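Two pairs of hand grippers, six weeks in

I said in June that I would write something up once I had used both pairs of grippers for long enough to have an opinion. I have one now, so I'm putting it down before I forget the details.

The two pairs are the Perkow ones I bought first and the Piten ones that came later. Both are the sort you hold in your hands and squeeze, with a marker cube on each so that a head camera can follow where they are. You do the task yourself, the software records the position of the cubes and how far the jaws are open, and later on the arm has to copy it. I run everything through a Wan controller, mainly as it was the only one I could get working with both pairs without writing a driver.

I have 2761 recordings on the disk at the moment. Most of them are with the Perkow pair, so this isn't a fair test. I did try to even it up at the end by doing the same 157 takes with each, in the same order, and the figures further down come from those.

Weight first. The Perkow pair is heavier and I notice it in the wrists after an hour. The Piten pair is lighter but the balance is further forward, so the tip droops if you stop paying attention. I thought I would prefer the lighter ones straight away and I didn't. By the second week I had got used to them and now I don't mind either. 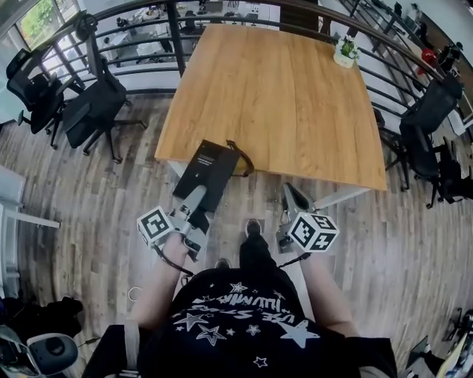
Flat things are where the differences between grippers show up most. A mug or a block can be grabbed from the side and any jaw will do it. With something thin you have to get a finger underneath, and there's nothing to get under when it's lying flat. A book at the near edge of the table, like the black one with the gripper's fingers pressing down on it, gives you two choices. You can slide it towards yourself until part of it hangs over and then pinch it, or you can push down on one side and hope the other lifts. I've tried both with hardback and paperback books. Sliding is much better. It does need the fingers to have some grip on the cover, and the Perkow pads are good at that. The Piten pads are harder and they skate on anything glossy. I put a strip of rubber tape on mine and it helped, but the tape wears through and then you have one finger thicker than the other.

Out of the 157 takes, the Piten pair lost hold of the object in 6 more than the Perkow pair did. All of those were books or card. On everything else I couldn't separate them.

Tracking is the other thing. The cubes need to be seen by the head camera, and if you turn your wrist too far you lose them. The Perkow cube sits a bit higher, so it stays in view for longer when you reach across yourself. On the Piten pair I had to learn to keep my elbows out. When the cube does drop out of view the Wan controller guesses for a moment and then marks the gap, and I throw those takes away. There is a setting for how long it guesses. I have it at 700 milliseconds, down from the default, and would go lower if it didn't make short gaps so common.

Cables are a nuisance on both. Mine come off the back and hang down past the wrist, and if they are too long they brush the edge of the table and tug just as you are trying to be gentle. Too short and you can't reach the far side. I ended up clipping them to my sleeve for the Perkow pair and leaving the Piten ones alone, as the plug on those is looser and I didn't want to put any strain on it.

I also borrowed a head mount from Sellness for a few days. It was comfortable, but the camera sat too far forward and I kept nodding to see what I was doing, so the video moved about a lot. I went back to my old strap. It pinches behind the ears but the picture is steady.

For now I am keeping the Perkow pair for anything with books, folders or paper, and using the Piten pair for long sessions with cups and boxes. If I could only have one it would be the Perkow. I've ordered softer pads for the other pair and will add a note to this post when I've had a go with them.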